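Does a Closet Really Need Matching Hangers?
October 1, 2022

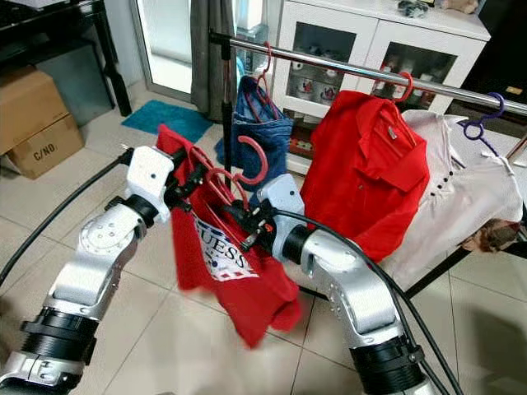
What is the right way to get a T-shirt onto a hanger?
From the bottom hem up, so the collar doesn't get stretched.

That, at least, is the rule at Skollomgate, a two-room business that sorts out other people's clothes for a fee. I have been hanging shirts through the neck for most of my life and I went in doubting that there was anything to be taught. The owner, who spent years on the floor of a department store before she started charging by the closet, had heard that before.

"People tell me they already know how to hang a shirt," she said. "Then I open the door and half the collars look like bacon."

I asked whether that wasn't just what happens to cheap T-shirts. She granted that some of it was washing. "A bad collar was going to go anyway. But if you push a wide plastic hanger through a small neck every week, you're helping it along."

Her next point was harder to swallow. She thinks most T-shirts shouldn't be on hangers at all. Fold them, she says, and keep the rail for things that wrinkle, such as blouses and shirts with a proper collar. I pointed out that there was a red T-shirt with GUESS across the front on a hanger, a few steps from a rail with a denim piece folded over its own hanger. Denim folds perfectly well in a drawer.

"Sure it does," she said. "If you have a drawer. A lot of my customers don't. They have one rail and a chair."

So the rule depends on the furniture. She didn't mind my saying so. "All of it depends on the furniture. I don't sell a method."

She does sell hangers, though, and I wanted to talk about that. Skollomgate carries a slim padded line called the Flondley, in packs of eight, and the pitch on the card is that a closet with one kind of hanger holds more and looks calmer. Holds more than what? She laughed and said she hadn't written the card.

"If they're all the same thickness, the clothes hang at the same height and you can slide them. That part is true. The calm part, I don't know. Some people like it."

On a chrome rack like the one with the denim, red plastic hangers and a purple one share the rail and the clothes are none the worse for it that I can see. The purple one has a pale blouse with dark buttons on it. I asked what a customer would gain by throwing it out.

"Nothing. Keep it," she said. "Throw out the wire ones from the cleaners."

Then there is the matter of the count. The Trindade plan, a closet course she took and now half disowns, tells you to own no more than 200 pieces, socks included. She gave up on it after two customers in a row spent the whole visit arguing over whether a pair was one piece or two.

"I ask them what they wore in the last five days," she said. "That tells me what goes in the middle of the rail. The rest goes to the ends."

I tried this at home. It put the same gray sweater in the middle that was already there. When I called to report it, she asked how I'd hung the sweater.

Over the bar of the hanger, folded, I told her.

"Put it on a shelf," she said.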